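Red bowls on a wood table, yes or no?
Tables & Surfaces > Show and tell
12 posts

jolienv
Okay, I'm a convert! I spent years telling people on this board that a wood tabletop needs white or cream on it and nothing else. Then I put a speckled red bowl down on medium-brown wood and I can't stop looking at it. The red makes the grain look so much warmer! Who else is doing this?

Senoleck_Sue
ME. Mine has lived on the kitchen table since March and it holds keys, lemons, whatever. Speckles are great because they hide every little chip.

baldur_k
Have to disagree, sorry. Red plus brown wood looks like a steakhouse to me. A blue bowl on the same wood is so much fresher, and it goes with anything you put in it.

jolienv
@baldur_k a steakhouse, ha! I like steakhouses though. I tried blue first and it went kind of gray on me in the evenings.

hjaltested9
Depends on the finish. Plain solid red, I'm with Baldur. Speckled is a whole different thing, it breaks up the color so it doesn't shout at you. Also try putting something pale inside (eggs, garlic, white candles). So pretty!!

baldur_k
Fine, I'll give you speckled. Not solid. And what about tables with a seam in them? Mine has a metal strip where the two sections meet and I never know if the bowl should sit on it or off to one side.

Senoleck_Sue
Off to one side, always! Mine wobbled on the strip and drove me nuts at breakfast.

hjaltested9
I set mine right over the strip and it's fine, but it has a wide foot. Depends on your bowl, I guess.

jolienv
Red, speckled, something pale inside, and a metal strip on the tabletop for Baldur :) Go on, tell me you don't love it at least a little!

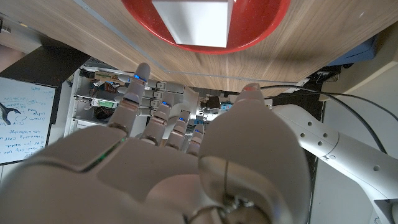 Speckled red bowl with a white block in it, on the wood top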